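November 10, 2022

Up at 6:40. Overcast, 9 degrees on the porch thermometer. Ran the furnace for an hour and shut it off again.

Finished the wool load that has been sitting since the end of October. Wool cycle on the Vitale is listed at 83 minutes and takes longer, as the drain stage repeats when the filter is partly blocked. Cleaned the filter. Lint, one shirt button, a quantity of sand. Reset the cycle counter while I had the manual open; it read 637.

Socks went over to the table in the wicker basket. The old method was to sort by color first and then by length, which fails on the beige ones, as they are all the same color and the lengths differ only by how much each has shrunk. New method is to sort by knit at the cuff. Ribbed cuffs in one pile, plain cuffs in another, then match on length within each pile. Slower to start and fewer errors at the end. Any sock still single after two passes goes into the drawer under the window until the next load.
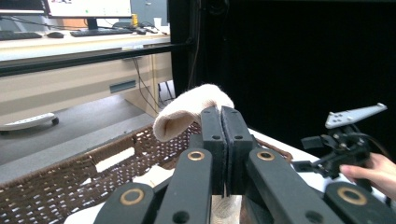
Beige knit sock over the wicker basket, white tabletop behind.

Folding: I have given up rolling pairs into a ball. It stretches the cuff of the upper sock and the elastic does not come back. Laid flat, toe to toe, folded once at the heel, they stack on edge in the drawer and each pair is visible from the top. The thick pairs need a second fold or the drawer catches on the rail.

Two socks have thinned at the heel. Set aside for darning. The gray yarn from Drurkier is too heavy for this gauge and leaves a ridge inside the shoe. Will look for a two-ply.

Kumaresan Mudaliar called at noon about the shelf brackets. He wants the longer type and will bring a level. Told him the wall is plaster over lath on that side and to bring a stud finder as well.

Afternoon: water meter reading 3,547. Entered it in the book. Wiped out the detergent tray and left it open to dry. Soup for supper, the rest of the bread. The towels are still to be done, and the basket needs to go back upstairs before then.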